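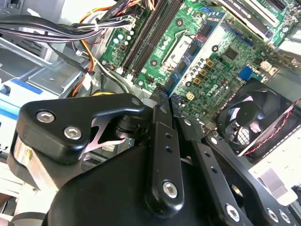 I had been meaning to get to the Gromdale open day for years, and this December I finally did it. It's the old wool town up the valley from Hikska, and once a year the mill buildings along the river unlock their doors and let everybody in. No tickets, just a folded map and a stamp card, and if you fill the card you get a bun. I filled the card!

I took the 11 o'clock bus, which climbs so slowly that you get a good look into everyone's garden, and walked down from the stop to the Baltance mill. They start you on the top floor, where the fleeces come in, and you work your way down as the wool does. The smell hits you on the stairs, sheep and machine oil, and I loved it straight away. A man with a northern accent I could have listened to all afternoon was sorting by hand, pulling a lock out of each fleece and giving it a sharp tug by his ear. He listens for a crackle, and if he hears one the wool is weak and goes in a different sack. He let us try. I heard nothing at all, but the girl next to me got it first time and was thrilled.

One floor down is the carding, and then the spinning frames, which were running. The noise! You feel it in your teeth. There are 642 spindles on that floor (it's painted on a board by the door) and watching them all turn together is oddly soothing once you've stopped flinching. Wear flat shoes, by the way. The boards are slick with a hundred-odd years of lanolin and I saw more than one person skate a little.

My favourite part was the dye house, across the yard. Cengiz Dağdelen has run it for a long time and he talks about colour the way other people talk about football. He keeps his recipes on cards in a long drawer, over 60 of them for the reds alone, and he pulled out one after another to show us the scraps of yarn stapled to the corners. The one called Erdem is a deep brick colour named after his father, and it's the one I bought, two skeins, with no idea what I'm going to knit. He dipped a hank for us in a vat of indigo and it came up a nasty pond green, then turned blue while we stood there with our mouths open. I know it's only the air doing it. I'd still have watched it ten more times.

The rest of the map takes you along the river to the smaller units, where there are all sorts of workshops now. There was a bookbinder, a couple who mend clocks, and a woman turning bowls out of ash.

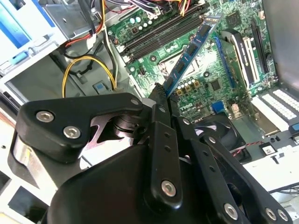 Memory module and green motherboard, one of the units by the river.

Lunch was in the canteen, lentil soup and a slab of bread for not very much, at long tables where you end up talking to whoever sits down. I got a whole lecture on rare sheep from the couple opposite and came away wanting a field.

A few practical bits. Go up the hill first and leave the river for later, as the mill tour has a queue by one. Bring cash for the yarn shop. The lift at Baltance works, but you have to ask at the desk for the key. Bus 635 goes back to Hikska from outside the chapel, and the last one leaves before six, so keep an eye on the clock if you're a dawdler like me. I ate my bun on the way down with the skeins on my lap.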